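把 Nygård 这个仓库的编辑器环境整理了一遍,开一串记录。主要讲索引、语言服务和格式化,不比较哪个 IDE 好。

---

先交代背景。Nygård 是 Tondbridge 的主仓库,里面有 153 个模块,大部分是 Java,有一部分 Kotlin,还有一堆构建时生成的代码。构建用 Godar,编辑器大家各用各的,多数人在用 Otora。

---

起因是四月升级了一次 Godar,之后在 Otora 里打开仓库,补全经常出不来,跳转定义会跳到旧的生成文件。命令行编译一切正常,CI 也是绿的,所以拖了挺久没人处理。

---

第一反应是清缓存。清完重新打开,当天好用,第二天又坏。后来查到缓存目录是按仓库路径算的哈希,和分支无关。在两个差别很大的分支之间来回切,索引里就会混着两边的符号。

---

处理办法:给长期分支各建一个 worktree,一个目录一份索引。磁盘多占一些,可以接受。短期的功能分支还是在原目录里切,差异小,增量索引跟得上。

---

第二个问题是生成代码。Godar 升级后默认输出目录从 `build/gen` 换成了 `out/generated`,旧目录没有删。Otora 的项目模型两个目录都认,于是同一个类有两份定义,跳转到哪一份看运气。

---

在项目配置里显式写排除项:

```
[index]
exclude = ["build/gen", "out/tmp", "**/node_modules"]
generated = ["out/generated"]
```

`generated` 这一项别漏。写进去以后这些文件只参与符号解析,不参与检查,问题面板里会少掉一大片没有意义的警告。

---

顺手把本机的旧目录也删了:`rm -rf build/gen`。删之前先看一下有没有脚本还在引用它。我们有两个发布脚本写死了旧路径,已经改掉。

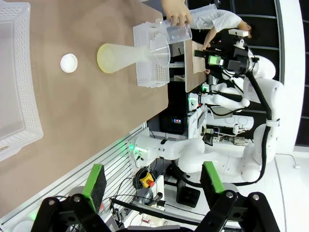

漏斗和量杯,旁边是带孔的白色塑料筐。

---

接着说语言服务的内存。默认堆上限对小项目够用,对 Nygård 不够。表现不是直接崩溃,是 GC 越来越频繁,补全从瞬间弹出变成要等,最后进程自己重启,索引从头来。

---

给语言服务单独配了最多 6 GB。注意这个参数和编辑器本体的内存是分开的,写在 `server.jvmArgs` 里。写到编辑器的启动参数里不会报错,也没有效果,我在这上面耗了一个下午。

---

想确认有没有生效,在命令面板里运行 “Show Server Status”,看 heap max 那一行。只看系统的任务管理器分不清是哪个 Java 进程。

---

有人会问能不能只打开自己那几个模块。可以,Otora 支持部分加载,没加载的模块用编译好的 jar 代替。缺点是跨模块重命名不完整,只改得到已加载的部分,剩下的要等编译时才发现。

---

我的做法是准备两份工作区文件。平时写功能用小的那份,只有本组的 7 个模块和它们的直接依赖。做重构时换成全量的那份,泡杯茶等它建完索引。两份都提交到仓库的 `.workspace/` 下面,别人可以照着改。

---

格式化也一并处理了。之前编辑器里一套规则,提交钩子里另一套,保存一次改一遍,提交时又改回去,diff 里全是空行和 import 顺序。

---

现在只保留 Godar 里的格式化任务,编辑器保存时调用同一个可执行文件。编辑器自带的 Java 格式化和“整理 import”都关掉。后者是单独的开关,很容易忘。

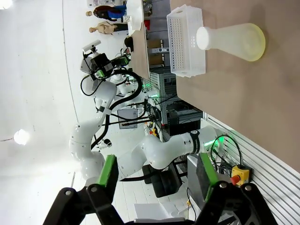
全量索引慢的问题,我用 Otora 自带的 profiler 录了一次。扫描文件是并行的,解析语法树也是并行的,CPU 在前半段能吃满。到了写符号库这一步,所有线程排队等同一把锁,利用率一下子掉下来。形状就跟照片里白筐旁边那个锥形瓶差不多,底很宽,颈很窄,前面准备得再快也得从窄口里出去。所以加核数基本没有用,换更快的磁盘也只改善了一点。真正有效果的是减少要写进去的符号,也就是上面说的排除目录,再加上关掉对测试资源文件的全文索引。

---

全文索引那一项叫 `index.textResources`,默认开着。我们的测试目录里有大量 JSON 快照,每个都会被切词。关掉以后全局搜索仍然能搜到这些文件,只是走普通的文件扫描,稍慢一点。

---

调整完以后,在我的机器上全量索引是 9 分钟。调整前没有认真计过时,不给对比数字了。切功能分支后的增量更新感觉不到停顿。

---

调试器方面有一个遗留问题。通过 Godar 启动的测试会另起一个 JVM,断点打在生成代码里时不命中。原因是源码映射还指着旧目录,要在运行配置里把 source root 改成 `out/generated`。

---

运行配置如果是从旧模板复制出来的,这个路径会一起带过来。建议直接删掉重新生成,逐个改容易漏。

---

远程开发的情况我只试了一部分。语言服务跑在远端,编辑器在本地,索引和补全都正常。文件监听有问题:在远端终端里跑 Godar 构建,生成文件更新了,编辑器不知道,要手动刷新项目。

---

临时办法是在构建任务末尾加一步,touch 一下项目根目录的 `.otora-reload`。编辑器监听到这个文件变化就会重新读取项目模型。这个机制在它的文档里归在“外部构建工具”那一节,标题不太好找。

---

哪些东西应该进版本库,我们目前的划分:

- 进:工作区文件、索引排除项、格式化命令、共享的运行配置
- 不进:内存参数、键位、主题、本机 JDK 路径

内存参数一开始也提交过,有同事机器内存小,拉下来以后编辑器起不来,又撤掉了。现在写在 README 里,各人自己配。

---

JDK 路径单独提一句。不要在工作区文件里写绝对路径,用 Godar 的 toolchain 声明,Otora 会去读。版本不一致时它会在状态栏提示,点一下可以切换。

---

新人配环境的步骤也更新了:拉代码,跑一次 `godar generate`,再打开工作区文件。顺序不要反。先打开编辑器再生成代码,第一次索引里会缺一大块,界面上到处是红线,看起来像仓库坏了。

---

插件只保留了必要的。之前有两个插件都会注册 Java 的代码检查,同一行出现两条内容相近的警告,快速修复还会互相覆盖。逐个禁用排查以后留了一个,另一个在工作区里标成不推荐。

---

还没解决的:Kotlin 调用 Java 生成类时,偶尔要重启语言服务才能解析。能复现,但步骤不稳定,日志里只有一条超时。等我整理出最小的复现仓库再提 issue。

---

配置文件里有内部路径,清理之后再贴完整版。排除项那一段可以先直接拿去用,目录名按自己的项目改。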